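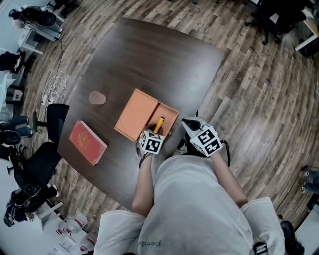 Packing small items in lidded boxes: frequently asked questions

Which boxes does this page cover?
Shallow cardboard boxes with a hinged lid, as supplied by Vastia in the Jerno range. Two-part boxes with a separate lid are covered on the Lumanlan page.

How should the box be placed before packing?
Set it flat on a table with the lid folded fully back, so that lid and tray both rest on the surface. A lid left half raised pulls on the hinge and tips the tray when it is empty.

Can the lid be used as a second tray?
No. The lid has no depth allowance. Anything left in it will slide when the box is closed.

Do long items go in upright or flat?
Flat. Markers, small screwdrivers and similar items may be lowered in upright, handle at the top, but must be laid down before the lid is closed. The lid should meet the tray wall along its full length without pressure.

What is the maximum load?
200 g per box, spread over the base. Heavier items go in the Jerno 6, which has a double base.

Can books be packed in the same box?
Hardcovers should not be. The corners of the boards mark the cardboard and the cover cloth picks up colour from dyed stock. Keep books to one side of the table and pack them last, in a book wrap. For bindings older than 1886, ask before ordering any wrap.

Does the coloured cardboard fade?
Yes, in direct sunlight. Store flat boxes in their outer carton. Fading does not affect strength.

How many times can the hinge be folded?
The hinge is scored once and is rated for 17 full openings. After that the crease starts to split from the ends. Tape on the outside is acceptable; tape on the inside catches on contents.

Is a padded insert needed?
Only for glass or items with a sharp point. Zestitix inserts fit all shallow trays and are trimmed with scissors.

When are orders sent?
Orders received by noon on Monday leave the same day. December orders may take longer.

Can I return part of a pack?
Unopened packs only. Folded boxes cannot be resold.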